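The shared workshop in Callness sits behind a tile showroom, and you would walk right past the door if Yuk-lan Yeh hadn't propped it open with a paint can. She pays 33 dollars a month for her corner of it, which she says is less than she used to spend on parking, and for most of the past year that corner has belonged to a pair of hand-held grippers she calls Eren.

She started in November, at her kitchen table, with a borrowed printer and a drawing she had made on the back of a gas bill. The first fingers snapped on a teacup. The next ones were so soft they folded up like a wet envelope (she kept those, and they hang on a nail over her bench).
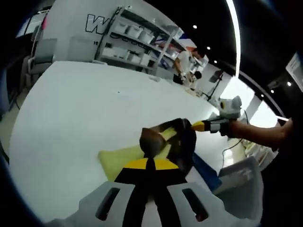

Yeh likes to talk about fingers more than anything else, and if you have an afternoon to spare she will happily take all of it. Housings are easy, she told me, you just print another one, but fingertips have opinions! Hard, tidy blocks taught her very little, so she moved on to awkward things, the kind with a bulge on one side and a curve on the other, like the dark, rounded brown-and-black one on the lime-green cloth, with a gripper at it from two sides. She has printed 181 fingers by now and numbers every one with a paint pen.

Her next job is the cable, which snags on her sleeve, and after that a lighter trigger spring she has ordered from a little shop in Wostia. The spring is coming by slow mail, and she checks the box every morning on her way in.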